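Come sort toys with us at the long table — part-time helper wanted

Posted by Lautaro Villalba in March
Last updated: Saturday

Hi there! I'm Lautaro, and I look after the table room at Norkivon. I'm looking for a part-time helper, somebody who likes small objects, doesn't mind putting the same things away over and over, and can be in Gremwood two afternoons a week. If you were the kid who sorted the button jar at your grandmother's house, please keep reading.

So what is the job? We keep a big collection of toys and household bits, all the stuff that ends up in a kitchen drawer or under a couch, and every session we lay a selection of it out on a long wooden table, use it, mix it up, and put it back. Somebody has to pick what goes out, get it where it belongs, keep the middle of the table clear for the things we're working with, and then at the end make sure it all goes home to the right bin. For a long time that somebody was me, and I love it, but I also answer the phone, order the supplies, and write the session notes, and lately the bins have gotten away from me (you should see the one labeled MISC, or maybe you shouldn't).

The table is the heart of the place. It's got scuffs and little pale marks all over and I wouldn't trade it for a new one. We run a strip of light blue tape across it to mark the work area. Cubes, blocks, pencils and whatever else is on the list go inside the line. The cups, the balls, the mugs and everybody's laptops stay on the far side. That's pretty much the whole system! You'll pick it up in one afternoon.
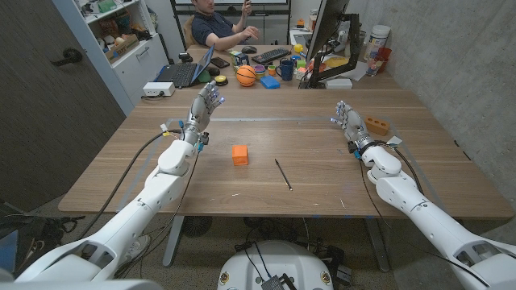
You'd be working with me most days, and you'd get a say in what goes out. I'm partial to the nesting cups myself. They stack up nicely, they're colorful, and they are the first thing to go missing. The basketball-patterned ball has its fans too, although it rolls, so it gets parked behind something heavy. If you have opinions on how a box of small toys should be organized (by color? by size? by how much it hurts to step on?), I want to hear them, and I promise to argue with you only a little.

A regular afternoon goes like this. You come in at 2, grab the list, and pull the bins. We set the table together, and I read the list out loud while you place things. Then there's a session, with a break in the middle, and between rounds you reset the objects to their spots. After that comes wiping down, counting in, and fixing the tape if a corner has started to curl. We try to be out the door by 6.

Things that would help:

Patience with resets. There are 28 bins and we go through a fair number of them in a week.
Tidy handwriting, for the labels. Mine is terrible.
Being okay on your feet for a good part of the afternoon. There are chairs, and you can use them.
Some feel for when an object is worn out and ought to be retired. I get attached.

You don't need a degree or any experience past having cleaned up after yourself, or after somebody smaller. Training is on the job and paid from the first hour. We're asking for 10 hours a week to start, and there may be more over the summer if you want it. Students are welcome, retired folks are welcome, and so are parents who have exactly one free slot between drop-off and pick-up — tell me what your week looks like and I'll see what I can do.

A few practical things. We're upstairs from Kettle, the coffee place, and they give us a discount on anything except the cinnamon rolls. The 13 bus stops across the street. Street parking is hit or miss, so I'd take the bus. We use an app called Gromix for the schedule and the bin lists, and it's easy enough once you know the search box is at the bottom.

To apply, send me a short note through the contact form with your free afternoons and one thing you're good at putting away. No cover letter, please. I'll call people back in the order the notes come in, and then you'd come by for an hour, paid, to set the table with me and see if you like it.

Hope to hear from you!

Lautaro

13 shares
2 comments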